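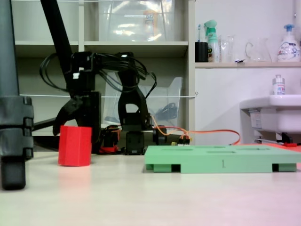
The Drillent home skate sharpener wants a flat, steady table and an outlet, and after four months with it I'd add a forgiving household. Mine lives in the basement, one floor below the people who object to the noise. The body is red, close to the red of the block sitting under that black gripper jaw, and the power cord is long enough to wander off across a tabletop the way the orange cable does in the same shot. I tripped over mine in the first week. Buy a cord clip.

Home Reviews Skates Sticks Goalie Rinks

I play defense in the late league at Jastdale, where the games start at an hour normally reserved for raccoons. The pro shop there closes well before our puck drop, so for years I either planned my sharpening ahead like a responsible adult or skated on edges that felt like butter knives. Mostly butter knives. A machine of my own seemed like a fair trade for a shelf in the basement.

Setup is easy. The manual is four pages long, one of which is warnings and one of which is a drawing of a happy skate. You clamp the boot, set the height with a thumbwheel, close the lid and press the only button. A full pair takes some 20 minutes the first time, when the machine is undoing whatever your last sharpener believed in, and a good deal less after that.

The edges are good. I had them checked on a gauge at Abdella, the shop across town that I trust more than I trust myself, and they came back level on both skates. On the ice I could feel it in my crossovers and in hard stops, where I no longer slide past the play while waving at it. I'm still slow. The box makes no claims about that.

Now the complaints. The clamp was plainly designed around a narrow boot. My Brenier skates are wide, like the feet inside them, and getting them seated takes a shove and some language. Goalie steel fits only with an adapter, sold separately — naturally. The dust tray is shallow and slides out with the enthusiasm of a cash drawer, so empty it slowly or plan on sweeping.

The lid latch also feels cheap. It hasn't broken, but I close it the way you'd close the door on a friend's old car.

Wheels wear down, and replacements cost enough that you should count them in before you start telling your teammates how much you're saving. And you will be asked to do your teammates' skates. Decide early whether you charge. I do two pairs a night, tops, and I take payment in tape.

If you skate once a month, keep going to the shop. If you're on the ice every week at odd hours, or you have kids in the house who step on concrete for sport, the Drillent is worth the shelf space. I'd like a better clamp on the next one, and I'd pay a little more to get it.

Related reviews
Wide-fit skates for people with wide feet
Stick tape, ranked by how badly it peels
Shooting pads for the garage
Do you need a skate dryer?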